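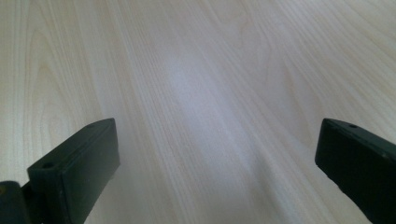 **New tabletops in the Kerr room**

The worktables in the Kerr room have new tops, and we love them! We went with the pale wood-grain finish from Grindska (the one called Radutby, for everyone who voted on the samples back in January). It's light beige with a bit of cream and gray running through it, smooth and slightly glossy, and the whole room feels brighter already.

Two requests while they're new. Please use the cutting mats for anything with a blade, and wipe up glue before it sets. A soft cloth and plain water work great, so skip the scouring pads.

The old tops are stacked by the Zimton Street door and are free to anyone with a truck. Call extension 3107 to claim one, limit 2 per household.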